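Garment Care Workroom, Eltgate
Notebook entry, Feb 3, 2022
Subject: hanging of mixed knitwear, rack and hanger arrangement

Purpose of entry. To record the arrangement of the small tabletop rack, the condition of the hangers, and the points to be settled before the hanging procedure is issued to the Ndlovu workroom. The previous procedure was written in August for woven shirts only and does not cover ribbed knits or sleeveless tops.

Arrangement. The rack stands toward the back of the white table, with the laundry basket on the right. The basket is not to be placed under the rod. When it was kept there, longer garments trailed into the unsorted pile and had to be taken out again. Clothing goes into the basket unfolded and in no set order, as it would arrive from a household. Sorting by color before hanging has been dropped from the procedure, as it added handling and made no difference to the finished rack.

Hangers. Wire hangers in blue and pink shades remain in use. Spare hangers are kept on the rod beside the garments. They tend to slide together and catch at the lower corners, and freeing one often brings its neighbor along. A spacing of 2 inches between hooks was tried this morning and was sufficient to prevent this, but the spacing was lost as soon as the rod was knocked. Notched rods have been requested from Furnurero. Until they arrive, colleagues are asked to reset the spacing by hand before each round.
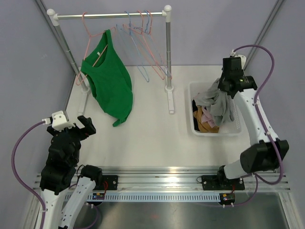
Rod height. The present height is adequate for short tops. A longer garment reaches the table at the hem and picks up a crease if left for any time. The drawing supplied with the Sirkska rack allows the rod to be raised by up to 30 centimeters. It is proposed to raise it for the next round and to leave the feet where they are. The tape marks on the table should not be removed.

Order of work. Each garment is taken from the top of the pile, shaken once, and turned until the neckline is found. The label is the most reliable guide to the back of the neck and should be looked for first. Sleeveless tops go onto the hanger one strap at a time. Knits with sleeves are to be laid flat before the hanger is inserted from the hem, so that the neckline is not stretched.

Ribbed knits. These require separate instructions. The fabric gives when lifted from a single point, and the folds close up on themselves, so that a hem may be mistaken for a cuff. The direction of the ribs is of some help, but it changes with every fold and should not be relied upon alone. The stitched seam is the better guide. Loose threads at an edge are to be noted on the garment card and left uncut.

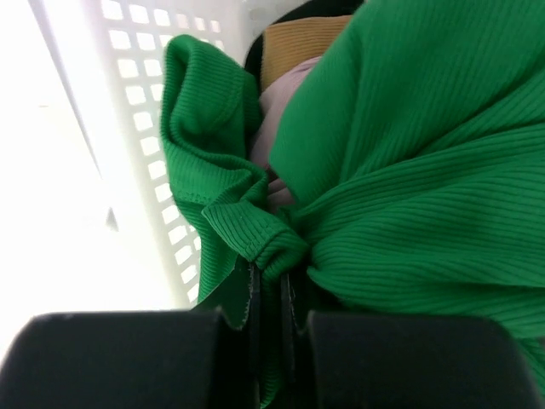 Green rib knit, gripped near a folded edge with a visible stitched seam.

Timing. The allowance for one garment stays at 80 seconds, measured from first contact with the pile to release of the hanger on the rod. No separate allowance has been agreed for knits. The Ndlovu workroom has asked for one, and a figure will be entered after the next round.

Outstanding items.
Notched rods, Furnurero: ordered, delivery date not confirmed.
Garment cards: new column needed for edge condition.
Rod height: to be raised before the next round and the setting written on the rack sheet.
Procedure draft: section on knits to be rewritten and circulated within the Eltgate workroom for comment.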